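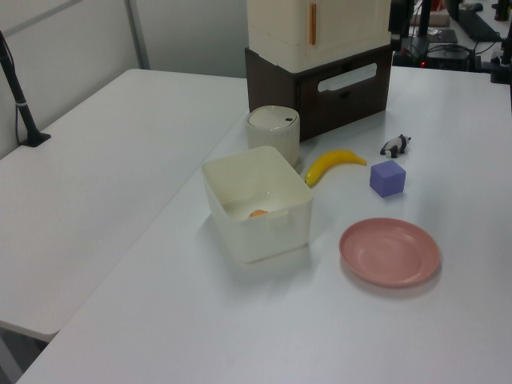 PRESS RELEASE
For immediate release
Warport, Jan 8, 2023

Shearer adds open translucent box and stacking cabinet to Cuson playroom storage range

Shearer, the Warport supplier of storage for nurseries, childminders and family homes, has extended its Cuson range with an open box for small toys and a cabinet that stacks on the existing Cuson drawer unit. Both items are available to order from this month. The lidded canister already in the range continues unchanged.

The additions are intended for mixed small items that are used at a table and put away at the end of a session: play food, animal figures, foam blocks, plastic plates and similar. Items of this kind do not stack and differ widely in shape. In most rooms they end up in one deep tub, where the small pieces work their way to the bottom and the tub has to be emptied to find them.

The open box

The Cuson open box is a rectangular container in translucent off-white plastic with slightly rounded corners. It has thin walls, and light passes through them. A user standing at the table can see from the side that the box is in use and can look in from above to see what it holds. There is no lid to remove or to lose.

The box has a nominal capacity of 4 litres and an internal width of 173 mm. The width was set by the items it has to take. A toy banana or a foam cube will lie flat on the floor of the box, and a standing animal figure can be placed upright or on its side. Plates are better kept flat in a drawer, as a plate stood on edge in the box takes up space needed by other items and tends to fall across them.

Shearer advises that the box should be filled no higher than the rim. Items heaped above the rim will fall when the box is carried, and a heaped box will not pass into the cabinet.

The box may be washed by hand in warm water with ordinary washing-up liquid. It should be left to dry upside down on a rack. Scouring pads will scratch the surface and make the walls cloudy. It is not suitable for food, for the oven or for use as a water tray.

The lidded canister

The canister is a cream cylinder with a domed lid. It stands behind or beside the open box and takes items that should be kept covered between sessions, such as beads, counters, modelling tools and chalk. As the body is opaque, Shearer recommends that each canister is given one kind of content and labelled on the side facing the user.

The domed lid means that canisters cannot be stacked on each other. They should be kept on the table or on an open shelf. Items with small parts should be stored out of reach of children for whom they are unsuitable, in line with the age marking on the original packaging. The canister is not child-resistant and must not be used for medicines or cleaning products.

Drawer unit and cabinet

The drawer unit is supplied in dark brown. Its front has a cutout handle in the form of a rounded rectangle, so there is no knob or bar standing out from the face. It can be placed at the back of a worktable where a projecting handle would catch on sleeves or on other containers.

The new cabinet is cream-white with a vertical orange handle on its front. It is placed on top of the drawer unit. The difference in colour between the two parts is deliberate and is meant to help with verbal instructions during clearing up: "brown drawer" and "white cupboard" are easier for young children to follow than "top" and "bottom", particularly where several units stand in a row.

The maximum load on top of the drawer unit, including the cabinet and its contents, is 50 kg. The unit must stand on a level surface. Heavier items go in the drawer and lighter ones in the cabinet above. Where the stack is used in a room with children under school age, it must be fixed to the wall with the bracket supplied. The bracket pack contains screws for timber and plugs for masonry. Fixings for plasterboard are not included and should be chosen by a competent person for the wall in question.

The drawer should be closed before the cabinet door is opened. An open drawer moves the weight of the stack forwards.

Recommended layout

Shearer has prepared a printed guide to laying out a worktable with the Cuson range. The guide applies to any plain table and was drawn up at the company's Brindbridge showroom.

The guide recommends that the stack goes at the back of the table, with the canister in front of it and the open box nearer the middle. The remaining surface is left for the items in use. A light-coloured table top is preferred, as small dark parts are easier to find on it. Pale items, including black-and-white figures such as pandas, should be put away first on a white table, as they are the ones most often left behind.

The following order is given for clearing the table.

Plates first. They take up the most surface and are placed flat in the drawer.

Soft items next. Foam cubes go in the bottom of the open box. Foam should not be pressed under hard toys for long periods, as it may keep the mark.

Play food and figures then go in the box on top of the foam, long pieces before short ones. A curved piece such as a banana is laid along the longer side.

Covered items are returned to the canister and the lid replaced.

The table is wiped last, once the box has been moved to the cabinet or to the next table.

The guide notes that where two tables are pushed together, small parts collect along the join. Tables of equal height should be drawn together without a gap, or separated fully so that the floor between them can be swept.

Trial use

The open box and the cabinet were used before release by 106 nurseries and childminders in the Warport and Brindbridge areas. Users were asked to keep their existing toys and furniture and to change only the containers. Comments were collected by written form at the end of the period.

The most frequent request concerned the box. Early samples had straight, square corners, in which crumbs and dried modelling dough collected. The corners were rounded for production. A second request, for a clear box in place of a translucent one, was considered and not taken up. Fully clear samples showed scratches after a short time in use, and users found the contents visually distracting when several boxes stood together on a shelf.

Several users asked for a lid for the open box. Shearer has no plans to supply one at present. Users who need covered storage are referred to the canister or to the cabinet.

Availability

The open box is sold singly and in trade cartons. The cabinet is sold with or without the drawer unit. Customers who already own a Cuson drawer unit can order the cabinet alone; no adaptor is needed. Older units supplied without wall brackets can be fitted with the current bracket, which is available free of charge on request with proof of purchase.

Both additions can be seen at the Brindbridge showroom during January. Orders are dispatched from the Warport warehouse. Delivery of the cabinet is to the door at ground level only, and it arrives assembled apart from the handle, which is fixed from inside the door with the two screws provided.

The printed layout guide is included with every stack and may be requested separately by nurseries and childminders.

About Shearer

Shearer supplies storage containers and small furniture for early years settings and for the home. The company is based in Warport and has a showroom in Brindbridge. Cuson is its range for table-based play and craft.

Notes to editors

Product samples are available on loan for review and should be returned in the original carton. Capacity and width are nominal and are subject to normal moulding tolerance. Toys and plates shown with the range are not included.

Press enquiries: Shearer press office, Warport.

Ends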